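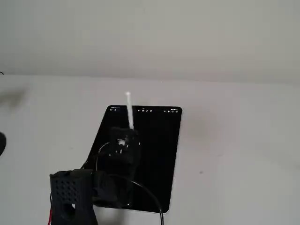

The tablet and its stylus, with its screen dark.

Equipment review: the Ostari drawing tablet and stylus

The Allberg Centre for Adult Learning lends drawing equipment to enrolled learners throughout the year. In May the Centre was asked to consider whether the Ostari tablet, supplied with its own stylus by Plornix, would be a suitable addition to the loan cupboard. It was compared with the Sandhu tablet, which the Centre has lent for 3 years and which most learners already know.

Setting up was straightforward. The device was charged overnight and the stylus was recognised as soon as it was paired. The supplied guide is brief and assumes that the owner has used a tablet before. A first-time learner would need a member of staff close by for the opening session, particularly when naming and saving a file.

The dark canvas was used for most of the review. White lines on black are easy to follow, and several learners with tired eyes preferred it to a bright page. Against this, the glass is glossy and picks up reflections from the ceiling lights. Learners should be seated with the window to one side, and the tablet turned until the reflections move clear of the working area.

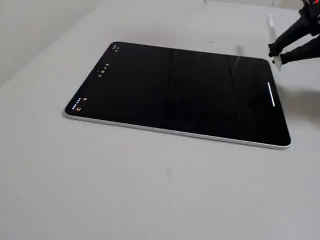

The tablet was used flat on a table throughout. It is thin enough for the wrist to rest beside it comfortably, and the rounded corners are kind to the forearm. It did slide a little when the hand pressed hard, and a rubber mat is recommended. No mat is included in the box, nor is a case, and the Centre would have to buy both before the tablet could be lent out.

Freehand drawing is the strongest part of the product. Slow curves were recorded faithfully, small hesitations included, and closed shapes could be made without the line jumping at the join. Learners accustomed to pencil and paper found the surface slippery at first — the Sandhu has a slightly rougher feel — but most had adjusted by the end of a two-hour class.
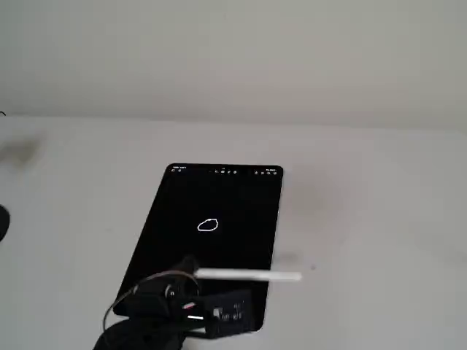
The icons in the drawing program are small. This was the most frequent complaint, and the Centre shares it. They can be enlarged in the settings, although the option is hard to find and returns to its original size after each update. The undo control responded promptly. The program holds up to 200 drawings before older work must be moved elsewhere, which should be ample for a term.

Opinion on the stylus was divided. It is plain, smooth and light, and suits a relaxed grip.
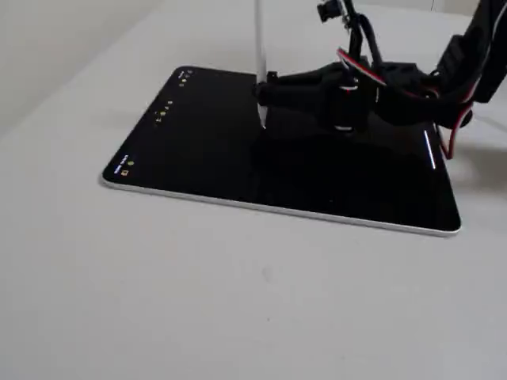
I would have liked something thicker to hold, wrote one learner on the Monday feedback sheet, and after an hour my fingers were cramped, though the line itself was lovely. A slip-on foam grip would probably answer this, and the Centre intends to try one.

The Ostari is recommended for general drawing classes, subject to the purchase of mats and cases. Two sets will be available from the loans desk next term. Learners who need larger controls should continue to ask for the Sandhu.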